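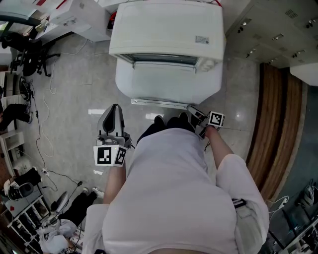
Is it worth asking my congressman's office for help with my dad's service records?

Posted by Cirilo Valdovinos, Jan 2, 2026

Hi all, long-time reader, first time asking anything. My dad was in the Army and then the Reserve, and he passed last spring. My sister and I have been trying to get his records straightened out so we can request the medals he never picked up (he was not a pick-up-the-medals kind of guy) and get the marker at the cemetery in Deststead to show the right dates. What we have is a photocopy of his discharge form with a crease right through the middle of the box we need. Of course.

We mailed in the request form, got a letter saying they'd received it, then got another letter asking for proof of death, which I'm pretty sure I put in the first envelope. Sent it again. Now it's quiet.

My neighbor says to call our congressman's office because they have people who do this kind of thing. I have two problems with that. One, I didn't vote for the man and I've written him some fairly crabby emails about foreign policy — the Afghanistan withdrawal hearings mostly. Do they keep a file on you? Two, it feels like cutting the line. There must be families with something more urgent than medals.

So has anyone done this? Did it help, and what do you say when you call? Do I call the office in Washington or the local one? Ours is over in Arport, which is a drive but I'd go if it made a difference.

Oprea

Yes, call them. I did it for my mother's widow's benefits and I wish I'd done it sooner.

Call the local office and skip Washington. The people in the district office who handle this are usually called caseworkers, and helping folks with federal agencies is a normal part of their day. Ask for whoever handles veterans and military cases. You'll be sent a privacy release form, and they can't do much until you sign it, so get that back fast. Some offices have it on their website and you can print it before you even call.

About the emails, I wouldn't lose any sleep. I'm sure there's some record that you wrote in, but casework is supposed to be for everybody who lives in the district and the woman I dealt with never asked me one thing about politics. I've written my share of crabby letters too! You also have two senators, and their offices do the same work, but pick one office and stick with it. I got impatient and had my case open in two places at once and all it did was confuse everybody, me most of all.

What I'd have in front of you when you call:

Your dad's full name as it was when he served
His service number or Social Security number
Branch and dates, even if you're guessing on the dates
Copies of both letters you got back, with any request number on them
The death certificate
Something showing you're his son

Then write one page saying what you asked for, when, and what you want. Keep it short. My first try ran 3 pages and had a whole paragraph about my mother's hip, and the caseworker very kindly asked me for a shorter one.

They can't make the agency say yes, just so you know going in. They can ask what's going on and usually get an answer out of somebody, and for me that was what I needed. It took 20 days from when I sent the release to when I heard something real. Could be quicker or slower for you, I have no idea how typical mine was.

And it isn't cutting the line. You already stood in the line and they asked you for the same paper again.

I'm sorry about your father.

Kukine

waste of time if you ask me, they just forward your letter and send you a newsletter for the rest of your life. my brother in law paid one of those records companies and had it pretty quick. don't remember what it cost

Cirilo Valdovinos

Thank you Oprea, this is so helpful. I found the release form on the website last night and it's one page, so I've filled it out and I'm going to drive it over to Arport with the letters. My sister has the certified death certificate (I've only got copies) so I'm getting that from her first.

Kukine, I did look at a couple of those companies but we'd like to try the free way before we pay anybody. I'll put up with the newsletter.

One more thing if anyone's still reading — does the request for the marker have to wait on the records, or can I start on that with the creased copy? The cemetery office told my sister one thing and me another.

Oprea

I'd ask the caseworker that while you're there, and bring the creased copy along. We didn't have to do a marker so I don't want to steer you wrong.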